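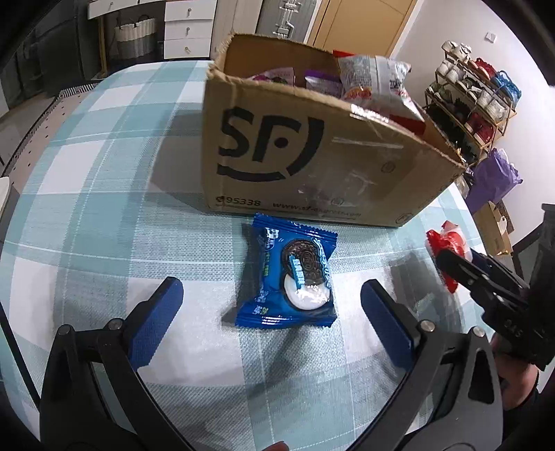 She opened the snack shop in Florkport with 4,000 dollars and a borrowed freezer. Two years on she's still behind the counter at 7 a.m. Coffee, no breakfast.

"I wanted chips from home. Couldn't get them anywhere past Cirner," she says, pricing bags while we talk. "So I figured other people did too."

They did. Students mostly, then the night shift from Skallis. First month she sold 106 bags. "I ate more then that myself."

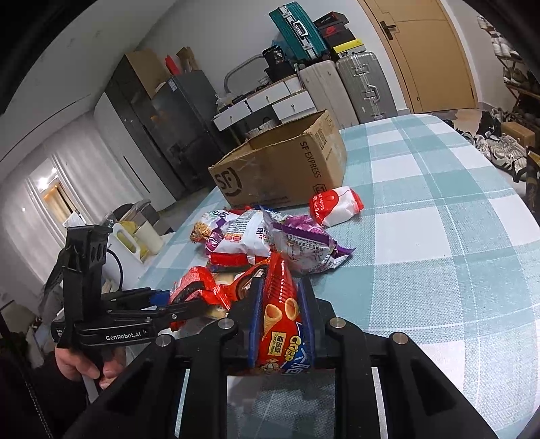 Corn snacks go fastest, she says. Shrimp chips are slow – "people sniff the bag and put it back." Seaweed is a toss up.

Rent is the headache. It's gone up twice. She looked at a place on Zamora Street, 4 rooms, too big, bad parking. Staying put for now.

And the hours? "Long. My sister does Thursday so I can sleep."

A customer comes in wanting plum candy. None left, more coming in Septmber. She writes his number on a reciept and goes back to pricing.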